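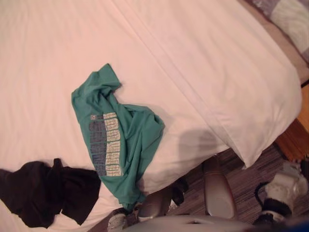
For our second-year automation project at Stavov College we chose laundry, mostly on the grounds that all of us hate doing it. We wanted to find out how well a two-armed robot could be taught to pick up clothes that had been dropped on a bed, and how much work the teaching would be for a group of students with no robotics background to speak of. A shirt sounds like the easiest thing in the world until you try to explain it to a machine! The green T-shirt became our main test piece, and when it is bunched up with one end hanging over the edge of the bed there is no single "right" place to grab it. The black clothing gave us a different sort of headache, as the folds in it are so dark that even we have trouble telling one layer from the next.

The robot is the Alva that our department shares with the mechanical stream, and we ran it with the Stokinon control software (the older version, as the new one would not talk to our laptop). One of us drove the arms by remote control while another kept the log, and we swapped places often, partly to be fair and partly because your shoulders get very sore. Over the term we recorded 230 attempts. We had to throw out 83 of them, mostly from the early weeks when we kept forgetting to save the arm positions along with the video, and that was a hard lesson for everyone.

Setting up the room

We did our first few attempts on a lab bench and they went nicely, but a bench is the wrong height and nothing ever slides off it the way it does at home. After that we moved to a proper bedroom, and our results got worse straight away, which our supervisor seemed quite pleased about. 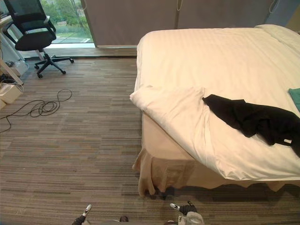 Figure 2. Both grippers low over the carpet at the near corner of the bed, with the duvet corner folded back and the black garment beside it.

The carpet, the bed skirt and the soft edge of the mattress all changed how we had to drive. On the bench you can press down until you feel sure you have the cloth. On a mattress the whole surface gives way under you, and you end up pinching the bedding as well as the shirt - we did this a lot. We wrote a short rule for ourselves, which was to come in from the side with the fingers open and stay low, and it helped more than any of the settings we fiddled with.

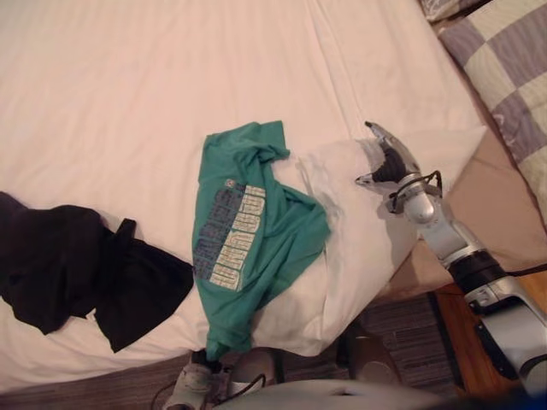 We also learned to slow right down for the last little bit before contact. Our best driver took twice as long over that part as the rest of us and had far fewer dropped shirts to show for it. The Sumex finger pads we bought with our project money gave a better grip on cotton, though they did pick up lint and needed a wipe between runs.

Results so far

Of the attempts we kept, 73 ended with the garment lifted clear of the bed and put down where we wanted it. We had hoped for more, but most of those came late in the term, so we do think we were improving. Dark clothes were harder than light ones for every driver in the group.

Next term we would like to try towels and socks, and the new group starting in July is welcome to our log sheets and the spare pads, which are in the bottom drawer under the printer.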